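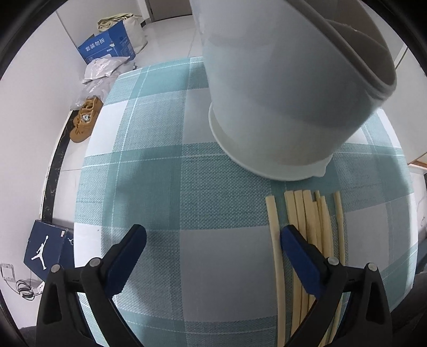 Margus Juška wrote to say that my last column on kitchen storage had skipped the one thing on his counter that annoys him every day, namely whatever holds the long stuff. He has replaced his holder twice. Both times he bought on looks, and both times the new one went over as soon as the skewers leaned to one side.

Tall Things in Tall Pots

11/09/2021
By Sarmīte Uibo

He has a point, and it deserves more than a line at the end of a column. My view is that most upright holders sold for kitchens are too narrow at the foot and too light for their height. The fault is easy to measure, and buyers should start measuring it.

Take a plain cylinder. Empty, it balances over the middle of its base and will tolerate a fair tilt before it falls. Put sticks in it and two things change. The combined center of gravity moves up, and it moves sideways, as sticks never stand straight in a round opening. They slide to the rim and lean there as a group. The holder is now tall, top-heavy and loaded to one side.

The figure to look at is the height of the contents against the width of the foot. Most people compare the holder with its own foot, which flatters the holder. My rule is that anything you store upright should be no more than twice as tall as the pot it stands in, and that the pot should weigh more than its contents. A 900-gram stoneware crock meets the second condition with almost any load of bamboo skewers or wooden spoons. A thin plastic tube of the same size will not.

A stepped base is often offered as the cure. Sometimes it is one. If the step goes outward, so that the foot is wider than the wall above it, the holder gains stability. If the step goes inward, the foot is narrower than the body, and the maker has given some away for the sake of a shadow line. Turn the thing over in the store and check which you are being sold.

The rim matters too, though less. A thick rim is kinder to the ends of thin sticks and easier to grip. It also puts weight at the top, where weight is least wanted. I would accept that on a heavy pot and refuse it on a light one.

The surface under the holder gets ignored almost completely. A pot on a bare, slick counter will often slide when bumped, and sliding can save it. A pot on a tablecloth gets more friction at the foot and may tip where it would otherwise have moved. The cloth can also be pulled, and then everything standing on it is at risk together. I like a tablecloth and use one most of the year. I keep tall pots off it.

Līga Hunt, who reads these columns in draft, objects that the simplest answer is to store long things lying down. For thin sticks I agree with her. Skewers, dowels and split bamboo do well in a shallow drawer or a lidded tray, all pointing the same way. They take up little depth, and you can pick out the length you want without pulling up its neighbors. Set loose on a table they will roll if they are round, so the tray needs sides.

Spoons and spatulas are another matter. They are used several times a day, often with one hand busy, and a drawer costs a step each time. Upright storage has earned its place there, provided the pot is right. Wide foot, heavy wall, and a load kept to what you use in a normal week. Six tools is my limit. Past that the pot turns into a second drawer with poor access.

As for Margus, I suggested he keep the holder he has, put the spoons in it and move the skewers out. If it still goes over, a flat stone in the bottom will lower the center of gravity at no cost. It needs to cover most of the floor of the pot, or the sticks will wedge down beside it.

Recent columns
Drawer dividers and the wasted inch
Shelf liners, compared
Why the lid rack failed
Hooks under the cabinet

Contact | © Gedside | Back to top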